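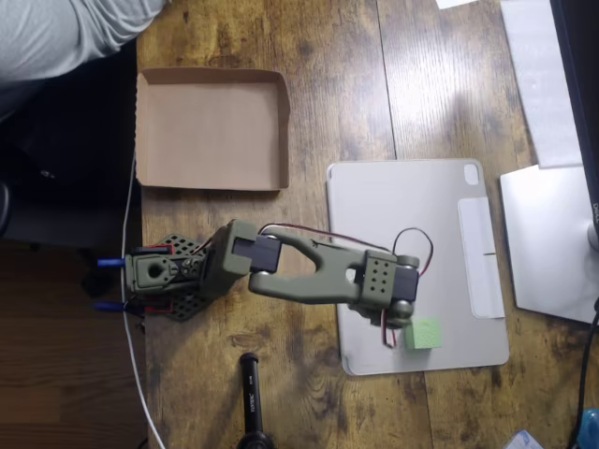
The Clornen desktop arm was reviewed over 19 working days in the returns office at Grirkormont, where small items are taken from incoming parcels, checked, and placed in trays for shelving. Until April this work was done entirely by hand by the staff of the returns desk. The arm is held to the table edge by two blue clamps, and its base stands on a perforated black plate, so an office can move it to another desk without drilling. The gripper has rounded fingers. Practice picks were made with small foam cubes before any customer goods were handled, and we recommend that other offices do the same.

Performance was steady on light, regular objects. Of 2000 picks logged in the review period, 1679 were completed without a person stepping in. Most of the remainder involved soft pouches and glossy sleeves. The Sutow control software is plain and readable, although saving a new routine requires too many screens, and the printed manual refers to menus that were renamed in the latest version.

The larger question for management is what the arm does to the working day. Marcus Begay, who leads the returns desk, reports that his staff spend less time sorting and more time writing to customers about damaged goods. Two of them welcomed the change. A third missed the sorting, which had been a rest from the screen, and now alternates between the two duties each morning. No positions were removed, but the job descriptions should be revised before a second arm is ordered.

Some faults must be noted. The cables loop in the open along the arm - a sleeve ought to be supplied. Service visits are arranged through Procházka, and our one request was answered in 3 days. Training took a single afternoon per person and was well received.

Recommended for offices with steady volumes of small, firm items. Offices that handle mainly clothing or soft packaging should wait for a different gripper.

Rating: 3 out of 5.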